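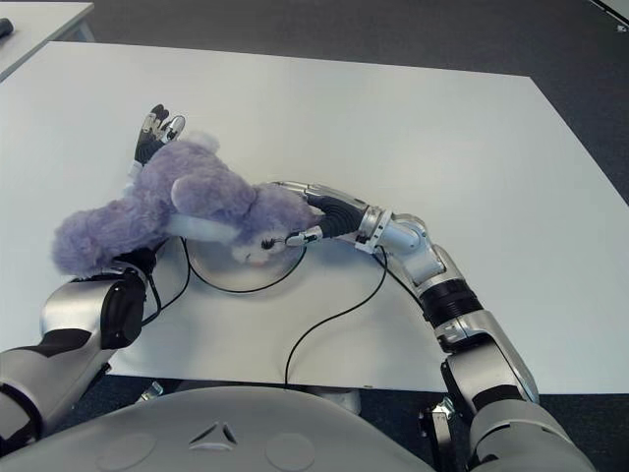
Threads > Hina Bhutto > Soft toys, mostly complaints

Latest Threads Replies Saved About

Everyone keeps telling me the shaggy plush toys are the ones to buy this year. I have my doubts, and I've got a lilac one to base them on.

First, the fur. Long pile looks great in the store because somebody has brushed it. Give it a month with a four-year-old and you get felt. My niece's old Batista rabbit went from cloud to bath mat between November and New Year's.

Second, the color. Lavender is sold as "calming." Calming for whom? It's a pale color on a thing that gets dragged under the couch. The light muzzle is worse. That part goes straight into the yogurt.

The label on mine says surface wash only. I have never met a parent who surface washes. It goes in the machine in a pillowcase, cold, and you hope.

I did that with the last one — a Granach bear, also long fur. It took 3 nights on the rack before the middle stopped feeling damp, and the stuffing had moved into one leg.

People say use a hair dryer. Fine, on cool. On hot the tips of the fur melt a little and go crunchy, and no amount of brushing brings that back. Ask me about the bear's left ear.

What I check now before I pay: I pinch the nose and the eyes and try to turn them. If one moves at all, back on the shelf. With fur this long you can't see a loose thread, so you have to go by feel.

Then I lay it on its side and press along the body, rump to head. Lumps mean cheap fill. A hollow neck means the head will flop by spring, whatever the tag says about "premium support."

Someone replied that the Adau ones are different because they cost more. I paid 80 dollars for an Adau dog once. It shed on a black sweater in about 10 minutes. I'm not convinced the price buys anything except a nicer box.

And the brushes! Cirkalitz sells a "plush care comb" now. It's a pet slicker brush in pastel plastic. Get the pet one.

Will I keep the lilac one? Probably. It's soft, I'll give it that, and the round ear is sweet. But I'm not calling it washable until it has been through a wash and come out the same shape.

Please stop sending me the video where they put one in the freezer overnight. That's for dust mites. It does nothing for yogurt.

More from this author
Is weighted plush worth it?
Pillowcase or mesh bag: my laundry results
Restuffing a bear leg, badly
Why I quit buying toys in gift sets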